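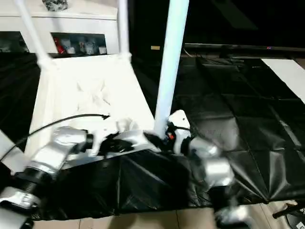

Hullance opens gripper comparison trials to outside teams

DALETPORT – Hullance today opened its gripper comparison program, Vundwood, to outside teams. Sign-up starts now, first slots in July.

Program puts two-arm setups through household handling jobs. Furniture with tubular legs. Thin rims. Light, pale, smooth things that standard fingers tend to skate off. Same arms, same task list, different fingers and different cameras. Scores go side by side.

So far 22 finger and camera combinations entered, 266 trials logged. Target for the first full report is 1000. Each entry gets the same task list in the same order, and teams recieve their raw logs plus the wrist and head video, uncut.

"We kept getting spec sheets with a payload number and a nice photo," the company said in a statement. "Payload is fine. We wanted to know what happens when a finger meets a round leg at a bad angle."

Wrist cameras are part of the test this time. Close up, a pale surface against another pale surface gives the controller very little to work with – edges go soft, depth gets noisy. Vundwood scores camera and finger together as one entry, so a good finger with a poor view will show up as such.

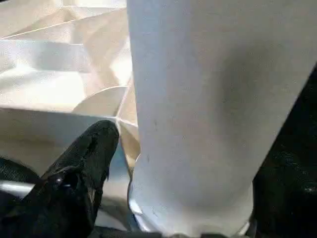

Can a team enter a finger without its own camera? Hullance will pair it with the house wrist camera, and the entry is listed that way in the results.

Controllers come next. Entries can run the house controller or bring their own, but a switch halfway through means starting the list over. Two-arm jobs are scored on both arms; a clean hold on one side doesnt make up for a slip on the other.
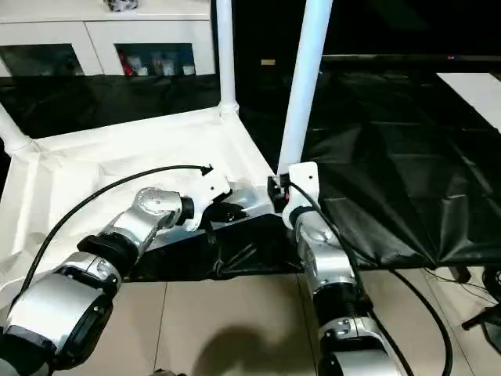 Prothero, which has three finger sets in the current round, said the both-arms rule was harsh at first and that it has since dropped one of its older designs over it. It would like to see softer items on the list too. Hullance is looking at that for the second round.

Entry forms and the full task list are available from the Hullance office in Daletport. Mark requests "Vundwood". Replies within 2 working days.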